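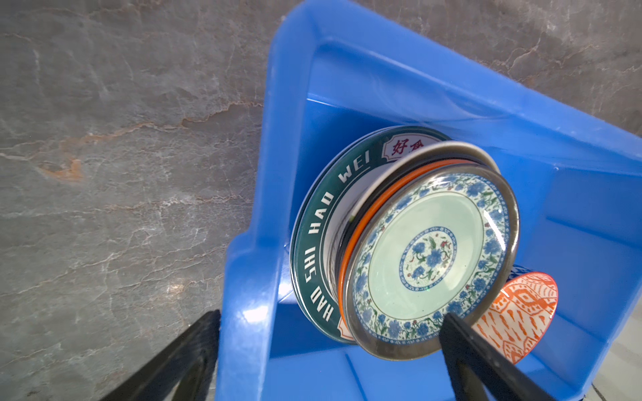
# Picking a gripper for the dish tub

The plates at the Yensuk test kitchen come out of a blue plastic tub, standing on edge and pressed together. There's a big dark green one with lettering around the rim, an orange-rimmed one, a small floral dish. They are different sizes and they lean on each other. A person clearing them thinks about it for no time at all. An arm has a harder job, because the gap between one rim and the next can be thinner than the finger that has to go into it.

Kanokwan Kaewkla runs the bench there and has spent most of the winter on that gap. Her question is a narrow one. Given one arm, one wrist camera and one tub, which pair of fingers loses the fewest dishes?

She started with two sets. The Skindeo fingers are flat, black and stiff. The Caltard fingers are soft and ribbed, and curl a little when they meet something. Both bolt to the same parallel gripper, so a swap takes a few minutes and the arm doesn't need to be taught its poses again. The controller, a Zakach unit, stayed the same for every run.

Each set got 256 picks. A pick counted if the dish left the tub and reached the rack without touching anything else on the way. Kaewkla was strict on that last part. A plate that knocked its neighbor was marked as a miss even when both were fine.

She had expected the soft fingers to win. They're kinder to glaze, and they forgive a bad approach angle. On single bowls they did very well. In a tight stack they were too thick to get between rims, and they tended to push the whole row over before they closed. The stiff fingers made 184 clean picks. The soft ones finished well behind, and most of their misses were on flat plates.

The stiff fingers have their own trouble, and it is mostly glare. Glossy dishes throw bright streaks back at a wrist camera, and the software sometimes reads a streak as an edge. The finger then comes down on the face of the dish instead of beside it. Turning off one overhead lamp helped more than any change to the code.

Closing force took longer to settle. Kaewkla began low and went up in small steps until plates stopped slipping - then came back one step. Large plates needed up to 20 newtons. Small dishes needed far less, so the controller now picks a force from the width of the grip.

"I'd like one finger that does both," she says. "For now I'd take the flat ones and put up with the bowls."

The next set is on order. It has a stiff tip with a thin rubber skin on the inside face, and it should arrive in February. She plans to run it on the same tub, with the same rules and the lamp still off.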